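What an Open Day Should Measure

Most robot demonstrations are built to be watched from three meters away. The visitor sees an arm move, sees an object end up somewhere else, and goes home with an impression. I went to the open day at Stistby expecting more of the same and came back with a different complaint, which I think is worth setting down.

The task on show was tool handling: one screwdriver, one yellow tray, two arms on a shared rail. The presenter, Barnabás Borbély, gave a talk of 7 minutes and then let the station run while people asked questions. The software is called Cimen. It was trained on 200 recorded runs of the same task, and he was plain about that figure. I have sat through vendor talks where the number of training runs could not be had at any price, so credit is due.

My first point concerns the choice of object. A screwdriver is a poor choice if the aim is to impress a crowd and a good one if the aim is to learn something. The mass is unevenly split between handle and shaft. The handle is wide and offers friction, and the shaft is thin and offers very little. A two-finger gripper that closes on the wrong part will let the tool rotate, and a rotated tool is useless for whatever comes next.

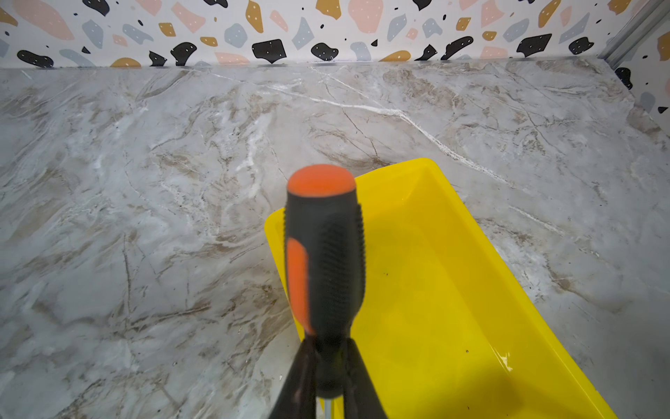
A grasp therefore has to be judged on orientation as well as on contact. The scoring sheet handed out at the door had a single column, marked pass or fail. A tool held at a bad angle would pass. For a shop that wants to hand that tool to a second station, this is the wrong test. I would add a column for the angle of the shaft at pickup and another for the angle at release, both of which can be read off the recordings the station already keeps.

My second point is about the background. Several visitors objected to the busy panels and the marble pattern on the work surface, on the grounds that they made the job harder than it would be on a plain bench. I take the opposite view. Real benches have stains, scratches, glare and clutter. A vision system that needs a plain gray sheet under the part will need one forever, and somebody will have to keep it clean.

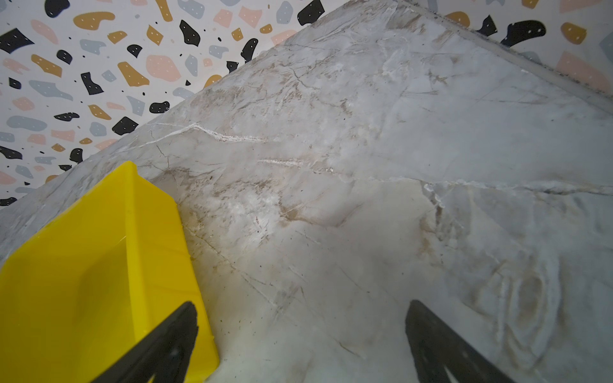
Ernance Automation Group / Members' Opinion

What the pattern does not give is variety. One busy surface is still one surface. A system can learn the veins in a particular slab as easily as it can learn a blank sheet, and then it fails when the slab is replaced. I asked whether Cimen had been run on any other surface. It had been tried on one, a brushed steel plate, and the results were not ready to show. That is an acceptable answer in July. It would be a weak one by the next session in August, and I hope the steel plate is on the bench by then.

My third point is the use of two arms. The layout puts them at the front, one on each side, with the grippers facing each other over the work.

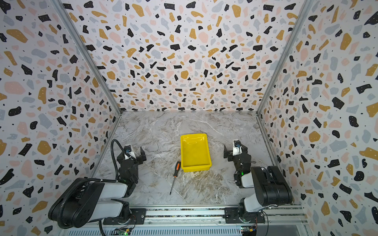

Both arms at the rail, with the tray and screwdriver between them.

Two arms double the cabling, the calibration and the ways to collide. They earn their cost when the work calls for a handover, or when one arm has to steady something for the other. Moving a single tool a short distance calls for neither. The older Vass cell, shown two years ago, did comparable work with one arm and took 44 seconds per cycle. If a second arm is to be part of the offer, the demonstration should include a step that cannot be done without it. Steadying the tray while a tool is placed in it would do.

The wrist views were shown on a monitor next to the station, and I spent more time on that monitor than on the arms. The close view gives the position of the fingers relative to the tray wall, which is hard to judge from the visitor's side of the rail.

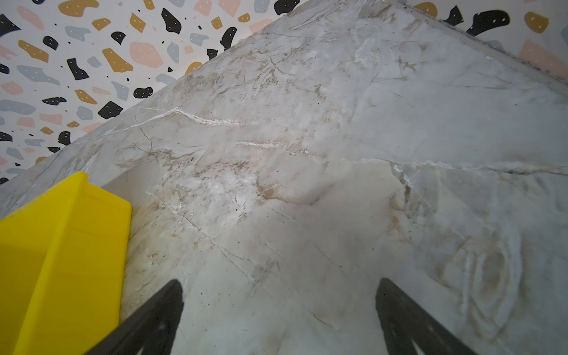 Wrist view: open fingers over the work surface, yellow bin at lower left.

I would ask every exhibitor to put this view up, at full size, with a clock. I would also ask for 3 consecutive runs with no resets, chosen by a visitor, and for the failures to be left on the screen long enough to be discussed. Stistby came closer to this than most. Borbély took questions between runs and did not steer people away from the monitor. The scoring sheet still needs its extra columns, and I have sent him a draft.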